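チケット 1785:印刷すると明細の行がずれる件(続き)

状況:対応中
製品:Juvel 帳票プリント
報告者:Guadalupe Tlapale
担当:Kirsten Bech

また私です、すみません!前回「直りました、閉じてください」と元気よく書いたのに、今朝になって同じ症状が出ました。納品書の明細が途中から一行ぶん下にずれて、品名と金額が別々の行に印刷されます。画面のプレビューではきれいにそろっているので、紙を見るまで気づけないのがつらいところです。

とりあえず午前中に試したことを、思い出せる順に書いておきますね。

まずプリンタのドライバを入れ直しました。変化なし。次に用紙設定をA4に指定し直して、余白も標準に戻しました(前に誰かが狭くしていたみたいです)。これで一枚目はまともに出たのですが、二枚目からまたずれます。別の席のパソコンからも印刷してみたところ、まったく同じ場所で崩れました。なのでパソコンの問題ではなさそうです。

そのあと、取引先ごとに出し比べてみました。Hellström向けの納品書は何度やっても正常で、Dikungate向けだけがおかしいんです。テンプレートは両方とも同じものを使っています。違うのは明細の数くらいで、Hellströmは4行、Dikungateは49行あります。行数が多いせいかなと思って、Dikungateの明細を後ろから少しずつ消しながら印刷していきました。紙がもったいないので途中からPDF出力に切り替えたら、PDFでもずれていて、これはちょっとうれしかったです。紙を使わずに調べられる!
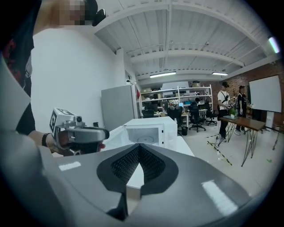
で、消していくうちに、ある品目を外したとたんに全部そろいました。品名がやたらと長いものです。型番のあとに色とサイズと旧型番まで入っていて、帳票の欄では二行に折り返されています。どうも、折り返しが起きると品名の欄だけ高さが増えて、金額の欄はそのまま、という動きに見えます。プレビューだと文字が少し小さく表示されて一行に収まるので、画面では無事だったのかもしれません。ここは私の想像です。

前回直ったと思ったのは、テストで使ったデータにこの品目が入っていなかったからですね……。早とちりでした。

---
Kirsten Bech からの返信

詳しい記録をありがとうございます。品目まで絞り込んでくださったので助かりました。テンプレートの編集画面で、品名欄の「高さを自動調整」がオンになっていないか見ていただけますか。オンでしたら、いったんオフにして「文字を縮小して収める」を選んでください。テンプレートを保存したあと、帳票を一度閉じて開き直す必要があります。

---
Guadalupe Tlapale からの返信

オンでした!設定を変えて開き直したら、49行ぜんぶ、最後の行まできっちりそろいました。紙でも三回出して確認済みです。

ただ、例の長い品名の文字がかなり小さくなってしまって、老眼気味の私には厳しいです。品名の欄を広げて、そのぶん備考の欄を縮めてもいいでしょうか。備考はほとんど空欄なので困らないはずです。それと、前に作った請求書のテンプレート(番号は104)も同じ設定になっていたので、ついでに直しておきました。

月末の締めで実際に使ってみるまで、今度はチケットを閉じずに置いておいてください。

---
Kirsten Bech からの返信

欄の幅は変更していただいて大丈夫です。合計の幅が用紙からはみ出すと保存時に警告が出ますので、そのときは備考をもう少し縮めてください。チケットは「経過確認」に変更しておきます。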